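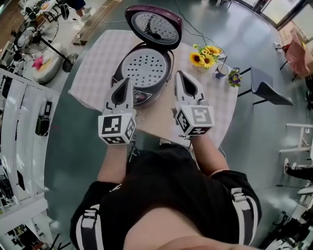 Yutong Wei

The Granderell workshop in Dultenstead is pleased to report on its shared build, a pair of hand-held grippers with printed marker cubes. Notes follow in this thread.

1/ The grippers are held and worked by a person. Each carries a white cube with black square markers, which allows its position to be followed. The records are intended for Brultine, the two-armed robot that members are building at the same workshop.

2/ Present work concerns the rice cooker. The lid is open and the tips are close to the body of the cooker. Members found this a harder task than cups or boxes, as the rim leaves little space for the fingers.

3/ The white pointed fingers are the fourth pattern tried. Earlier ones were too blunt for small buttons. Yan drew the present shape and has agreed to share the files with all members.

4/ Cables remain the chief complaint. A thin cable runs back along the arms at present, and several members have asked for a lighter one. Proposals may be left on the workshop board until the end of December.
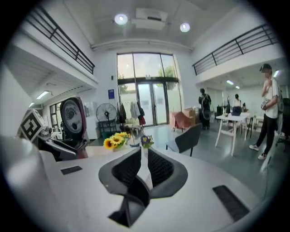

Gripper fingers, with the flowers on the table and the main hall behind.

5/ The black fingers have dark inner pads with a mesh-like face. Smooth pads were tried first and let go of glazed mugs too readily. The new pads will be kept for the next round of trials.

6/ To date 533 short recordings have been stored, of which 21 were set aside owing to lost markers. The aim is a further 50 for each kitchen item – the kettle will be next.

7/ Members wishing to take part should write to the workshop desk. Each session lasts 50 minutes and no earlier experience is required. Long sleeves should be kept clear of the markers.

8/ Replies to this thread will be read by the build group. Questions on Brultine's arms should be addressed to Yan.

September 7, 2018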